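3.2 Looking after the hand-held grippers

The Clastholm cell is built around two hand-held grippers and one long white table, and most of what kept it running was plain, regular care of the grippers themselves. We came to enjoy this part of the work far more than we had expected! A gripper in good order gives clean grasps for hours, and the checks that keep it that way are quick once the hands know them.

Each gripper was inspected at the start of a session and again after every 278 grasps. The operator stayed at the table, turned the tool up so that the pads faced the light, and went over three things in a fixed order: the ribs of the finger pad, the notch at its narrow end, and the black rubber strips on the body. Dust in the ribs was brushed out with a dry nylon brush. We tried alcohol wipes in August and gave them up, as the pads felt slick for several minutes afterwards. A strip that could be lifted at one corner with a fingernail was taken off and replaced whole - gluing the corner back down never lasted a full session.
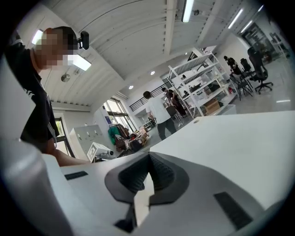

Figure 4. A gripper tilted upwards at the table, with the V-shaped finger pad and its ribbed inner surface at the bottom and a black rubber strip on either side of the body.

3.3 Pad wear and replacement

Over the whole study the cell logged 3554 grasps. The first pad to be changed had done 1253 of them, and the wear was lovely to see under a hand lens: the ribs close to the notch had rounded over, while those at the wide end still had their edges. Nobuhle Gumede, who kept the wear log, spotted that thin-handled objects were slipping well before the pad looked tired from arm's length. From then on we pulled a thin steel rod through the closed fingers at each inspection and changed the pad if the rod slid out under its own weight.

Changing a pad took 10 minutes, most of it spent on lining up the two fingers again. Riaan Venter cut a small brass block for this at Gadthorpe. The fingers are closed on the block, the screws are tightened a little at a time from side to side, and the block is drawn out. We would gladly use the same method on the Wirkness cell, where the pads are wider but the screws sit in much the same place.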